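## Section 3: Arranging and caring for the top of your Zarar low console

By now the console is standing on its own feet, the cables are tucked away behind it, and you've probably already put a few things on top (everybody does, and usually before the manual gets this far). We're glad it has found its place. The pages that follow cover how to lay out the top, how to keep small things from wandering off down the back, and how to clean around it all without turning the whole afternoon over to the job.

Leonardo Zanetti wrote the first version of this section for our older Palumbo range, and Corrado Ruggiero has gone over it again for the Zarar, which is longer and sits lower to the floor. If you have the older leaflet in a kitchen drawer somewhere, you can let it go. The old advice about felt pads doesn't apply to this model. 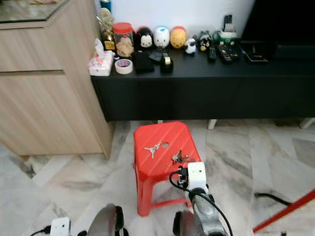
*Reading time: 6 minutes*

### 3.1 Before you begin

Have these within reach:

- a soft dry cloth and a second one you don't mind getting damp
- a dry paintbrush, the soft sort, for dusting little figures
- a tray, a shallow box or a clear stretch of table where things can wait
- the stool you use for low jobs, if your knees prefer it

> **Caution:** Turn the television off and let it cool before you dust near it. If yours stands on or just above the console, please don't lean on the screen or hold its edge to steady yourself.

### 3.2 Laying out the top

1. Start with the back edge, against the wall. It's the natural home for anything you like to look at but don't often pick up, such as small round character figures. They look cheerful in a row, pandas and cats and all, and back there they're well away from sleeves.

2. Put tall ornaments at an end. A gold figurine or a trophy does nicely in the corner, where it has the wall behind it and won't stand between you and the picture. If it has a narrow base, press it gently with one finger. Should it rock, add a small dot of museum putty underneath.

3. Keep the snack jar beside the tall things. A clear jar with a screw lid is heavier than it looks when it's full, so set it down flat, with the whole base on the top. Wipe the bottom of it first. Crumbs have a way of traveling, and a gritty base will dull the finish in time.

4. Place the tissue box at the end nearest the seat where people actually reach for it. In many homes that's the end by the cabinet. Leave enough space above it for a tissue to come out freely.

5. Stand your phone holder toward the back, on whichever side is closer to your outlet. If a charging cable runs to it, bring the cable down behind the console and never across the front, where it will catch on the remotes every single evening.

6. Lay the remotes in front, flat and side by side, with the buttons facing up. Give them the same spot each time. We know this sounds fussy, but Corrado's household went through a whole winter looking under cushions, and a fixed spot cured it within days.

**Note on tape, pouches and other passing items.** A roll of tape left out after wrapping a present is no trouble to the finish, as long as the sticky side isn't touching it. Rolls are best laid flat, since they love to roll when stood on edge. Tape dispensers have a cutting edge, so turn that side toward the wall if small children visit. Pouches and little cases can stay out too, but check them for metal zippers and lift them when you move them.

### 3.3 Standing the console beside a cabinet

Plenty of our customers put the Zarar next to a wooden cabinet, and a dark low console beside light wood is a combination we're rather fond of.

1. Open every drawer and door on the cabinet fully before you settle on a final position. You want them to move without brushing the console.
2. If the cabinet has a glass top or carries a glass display case, finish moving the furniture before anything goes in or on the glass.
3. Look along the floor under both pieces. Things do end up under there, and it's much easier to fetch them now.
4. On marble or other smooth tile, lift the console to move it. Two people, one at each end, and mind the feet.

> **Caution:** Never drag the console across tile with the top loaded. The feet may scratch the floor, and anything round will come off first.

### 3.4 Using a stool at the console

For slow jobs, like brushing dust from the figures, a light plastic stool is a kindness to your back. Set it on a dry part of the floor with all its legs flat, and sit squarely in the middle of the seat. Leave 18 inches between your knees and the console if you can, so you aren't working with your elbows pinned in. When you're done, move it out of the way of anyone who might cross the room in the dark.

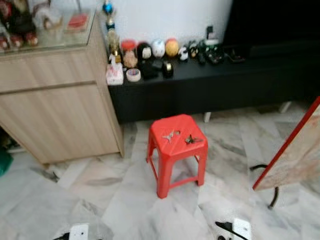

**Can I use furniture polish on the top of the console?**

We'd ask you to leave polish on the shelf. A cloth dampened with plain water and wrung out well is all the finish needs, followed by a dry one.

### 3.5 Weekly and seasonal care

1. Once a week, move the front items to your tray, wipe that strip, and put them back. The back row can stay as it is.
2. Once a season, clear everything. Dust the figures with the brush, wipe the jar and its lid, and wash out the jar itself if the cookies are finished.
3. Wipe the top from one end to the other in long strokes, then dry it.
4. Let the surface air for a few minutes before you put anything back on it, the tissue box most of all, as cardboard will soak up any dampness left behind.
5. Run the dry cloth around each foot.

If a mark won't lift with water, please stop there and write to our workshop at Serncombe before trying anything stronger. Touch-up pens for the black finish are available from Brurkitz; ask for the Zarar shade, as the Palumbo one dries a little browner.

*Section revised August 2023. Continue to Section 4, Replacing a foot.*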